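Kitchen and Luggage Tips for a Touring Choir

Before our August tour I was asked by several new singers how we manage with food and laundry on the road, so I put my notes in one place. I have now travelled with the choir on three tours, and each time somebody else was responsible for the kitchen box. Most of these tips come from them. On the last tour we drove 3,115 kilometres by coach, and you learn quickly what spills.

Drinks for the voice

Warm water with honey is still the favourite. Mix it at the hostel before you leave, and let it cool a little before you close the lid, otherwise the lid is very hard to open later. Fill the tumbler only to two thirds. Milk drinks are not so good in the hour before singing, many people find they get a thick throat.

Put a label on everything. Florin Gavrilă writes the initials with a laundry marker on white tape, and the tape stays on through the dishwasher if you press the edges down with a spoon.

Dry goods in jars

Tea, sugar, oats and milk powder travel better in jars than in paper. Choose short jars with a wide mouth, you can reach the bottom with a normal spoon. Wrap each jar in a concert sock – the black ones are the thickest. A few grains of rice in a bit of muslin keep the sugar from becoming one hard lump.

If powder sticks to the neck of a bottle, wipe it with a dry cloth first. A wet one makes glue.

Smells in bottles and flasks

One teaspoon of baking soda, hot water, leave it overnight. Rinse two times. For the rubber ring in the lid, take it out with the handle of a teaspoon and wash it separately. Þórey Bech uses denture tablets instead and she is very satisfied, but read on the package if they are allowed for metal.

Store flasks open. I repeat this one every year.

Concert clothes

Hang the black shirts in the bathroom while you shower, and smooth the front with your hands. For deodorant marks, rub with a clean dry stocking. Candle wax from the church concerts must be hard before you scrape it off, then brown paper and a warm iron. In Geerts we had wax on 3 folders as well, and there the iron is not a good idea, the colour of the cover comes off.

White collars: a little dish soap, rubbed in with an old toothbrush, cold rinse. Dry them flat on a towel.

The coach box

Joris Stevens packs it always in the same order. Cloths and garbage bags on top, then cups, then the jars, and the heavy kettle at the bottom. He tapes a list inside the lid. Bring also a short extension cord, a good can opener, and two tea towels more than you think is necessary.

Do not keep the throat lozenges in this box. They take the smell of coffee after one day.

If you have a better method for wax on folders, please write to Ruben Meijer, he is collecting tips for the next edition.

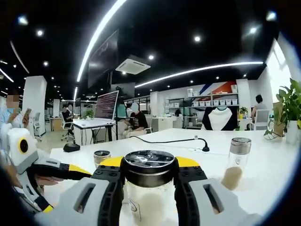

Labelled tumbler with a screw-top lid, with a short glass jar and a bottle of dry goods.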